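Ticket: Tasetti capture, task "open organizer"
Status: Open
Opened: October 2025

Uploader rejected 4 of 200 episodes with "gripper width missing". Tracking was fine in all 4. Restarted the Wiriya logger, same error on the next 2 takes.

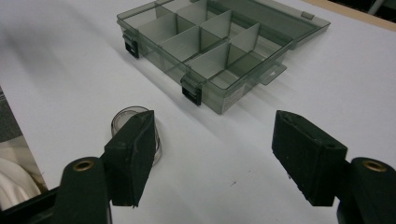

Width log now starts before video, and new takes pass. Start each one as in this still: fingers wide open, lid closed, both black latches in view. Rejected takes to be redone before the next upload.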